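Wamik says its resale jewelry is checked. Buyers would like to know by whom

The online resale shop Wamik began putting a "verified" badge on secondhand jewelry in February, promising that every listed piece has been looked over before it goes up for sale. The badge is green, it sits next to the price, and it adds a fee that the buyer pays at checkout. What the looking over consists of is harder to pin down.
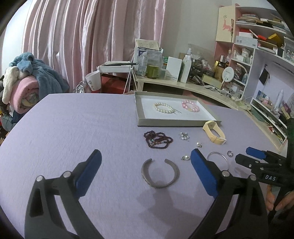
3 min read

The company's help page says items are "reviewed for quality and description." It does not say whether a pearl is tested, whether silver is tested, or whether anyone handles the piece at all before the badge appears. Asked about this, Wamik sent a statement saying its process "combines expert knowledge and smart tools." A follow-up question about how many experts it employs went unanswered. So did a second one.

Kenji Van Dusen has run a repair counter in Villanueva for years and says he now sees badged pieces most weeks, brought in by buyers who want a second opinion. He is not impressed by what comes across his counter.

"I had a necklace in here with the green badge printout still folded in the box," he said. "Glass beads. Nice glass beads, but she paid for pearls. It takes me less than a minute to tell, and I'm not doing anything fancy."

Van Dusen was careful to add that most of the pieces he sees are what the listing claimed. His complaint is with the word. "Verified means somebody checked. If they only read the seller's description and looked at the photos, then say that."

Wamik points to its numbers. It says 783 badged pieces were sold in the first month and that only 37 came back. That sounds good until you read the return rules, which give buyers two days from delivery to open a claim and ask for a written opinion from a jeweler. Plenty of people can't get to a jeweler in two days. A low return count under those terms tells us that few people managed to return things, and very little about what was in the boxes.

The company also cites a customer survey in which most buyers said they felt "more confident" because of the badge. The survey went to 502 people. Wamik would not share the questions, or say how many of them wrote back. Feeling more confident is what a badge is for, so it would be odd if the result had gone the other way.
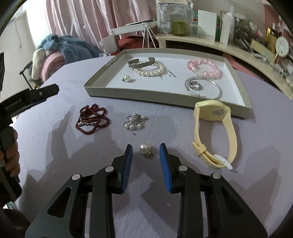 A pearl piece with a small sparkling setting.

Rirnis, a smaller competitor, has taken a different line and charges sellers for an in-hand inspection, with the notes posted under each listing. The notes are short and sometimes blunt ("clasp worn, plating thin at back"). Rirnis has far fewer items for sale and its prices run higher, and it has its own reasons for wanting shoppers to think badly of Wamik's badge. Its notes also don't name the person who wrote them, a gap the company says it will fix at some point.

The shopping advice group Mandada has asked Wamik to publish a plain list of the checks done on each type of item, and to stop charging the fee on pieces that have only been reviewed from pictures. Wamik said it "welcomes feedback" and is planning updates to the badge. It gave no date and did not say whether the updates would change the checks or the color of the badge.

Buyers who already own a badged piece can still ask Wamik in writing what was done to it. Van Dusen suggests keeping the reply with the receipt. He also says a worried owner should take the piece to a local repair shop before paying for a full appraisal, which on cheaper jewelry can cost more than the item did.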